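How to Set Out and Put Away Paper Cups for a Drinks Table

Filed under: Serving and Table Setup
Updated Nov 12, 2020

Paper cups cause most of their trouble before anyone has poured a drink. They stick together, people handle the rims, and a tall column of them goes over when the table gets bumped. The method below is the one we use for the tea and coffee table at the Ngui Street reading room in Kukcombe. It works for an office or a school event too.

What you need

Paper cups, all one size
A table that does not rock
A clean damp cloth and a dry one
A tray for the cups you set out singly
A clean bag or lidded box for the leftovers
A trash can near the table but on the opposite side from the cups

Before you buy

Check that every sleeve is the same size and make. Two kinds of 8-ounce cup can look alike on the shelf and still refuse to nest, because the wall on one is a little steeper. Mixed stacks lean. If you have odds and ends from earlier events, use those up at home.

Printed and plain cups can go on the same table, but keep each kind in its own stack. People take from whichever stack is nearer, so put the one you want used up first at the front.

If you are serving anything hot, read the label and make sure the cups are meant for it. Some paper cups are for cold drinks only and go soft at the seam with coffee in them.

Step 1. Clear and wipe the table

Take everything off, including the tablecloth if there is one. Wipe with the damp cloth, working along the grain if the top is wood or veneer, and follow with the dry cloth. Light tops hide crumbs and sugar well. Put your head down near table height and look across the surface toward a window or lamp, and what you missed will show. A cup set down on damp wood will pick the damp up in its bottom edge, so give the table a few minutes.

Do this before you open any cups. Once a stack is standing it tends to get wiped around.

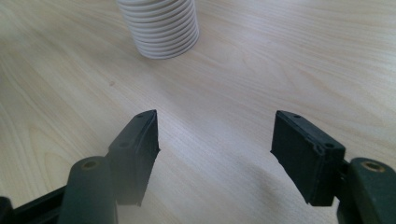 Step 2. Open the sleeve

Wash and dry your hands. Open the sleeve at the end where you can see the bases, and slide the cups out by the base end. Try not to tear the sleeve down its length. You will want it again if there are cups left over, and a sleeve split down the side won't hold them.

Hold the stack with two hands, one under it and one around the middle. Squeezing the middle hard dents the outer wall, and a dented cup will hang on to the one inside it.

Step 3. Stand the stack upside down

Stand the stack with the open end on the table and the base of the last cup at the top. It has a wider footprint this way and nothing falls into the cups. It also means a person picks a cup up by its base end, which keeps fingers off the rim.

Keep the stack back from the edge of the table, and keep it clear of cable holes if your table has them. A rim that sits half over a hole tips the whole column. Next to the urn is a bad place as well. Steam softens the paper and the cups stick.

For height, go by the room. If children will be reaching for cups, break one tall stack into two or three short ones. For adults a full sleeve will stand by itself on a firm table. We put out 196 cups at the September open day, in short stacks along the back of the table, with the rest underneath in their sleeves.

Step 4. Separate the first cups

Take the first cups off yourself, so there are some ready when people arrive. Grip a cup lightly on both sides, just below the rolled rim, and turn it a little as you lift. The rolled edge is the stiffest part of the cup and the wall right under it can take some pressure. Halfway down, the same pressure will push the wall in.

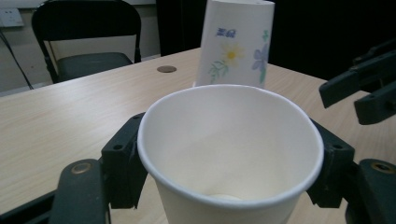 If a cup does not come free with a small turn, don't pull harder. Set the stack down, press the rim of the stuck cup gently from two sides, let go, then turn it a quarter and press again. This lets air in between the walls. Cups that have been stored under something heavy may need it done several times. If two are really jammed, use them as one double cup. That is no bad thing for hot tea.

Look into each cup as you separate it. The inside should be clean all the way down and the seam flat. Throw out any with a lifted seam or a crushed rim.

Step 5. Put them on the tray

Set the single cups on the tray right way up if you are pouring straight away, and upside down if you are not. Leave enough space between them to get your fingers in. One trayful at a time is plenty.

Elie Hamdan, who pours at most of our evenings, likes the cups to the left of the pot and the milk and sugar on a separate table. I would do the same if you have the room. The line keeps moving when people aren't stirring in front of the cups.

Step 6. Restack the leftovers

Only restack cups that have stayed clean and unused. Anything that has been poured into, or that you aren't sure of, goes out. Nest them loosely and let them drop into place under their own weight. Pushing down on the top cup is what makes them stick next time.

Keep the rims lined up as the stack grows. When they are even the gaps between them match all the way along, and a cup that has gone in crooked shows up as one wide gap. Take the stack apart there and seat that one again. With printed cups you don't need to line up the pattern. 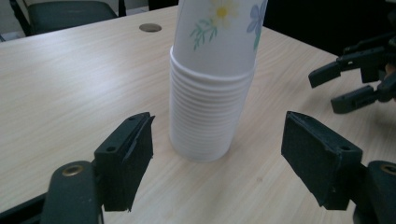
Mireille Obeidat

Slide the stack back into its sleeve, fold the end over and close it with a clip. If the sleeve is gone, use a clean food bag. Write the size on the outside.

Store sleeves lying down on a shelf with nothing on top of them, away from the sink and away from cleaning products, as paper takes on smells. A kitchen cupboard over the kettle is too damp. Ours go in a lidded box in the hall closet.

Lids go in a separate bag with the same size written on it.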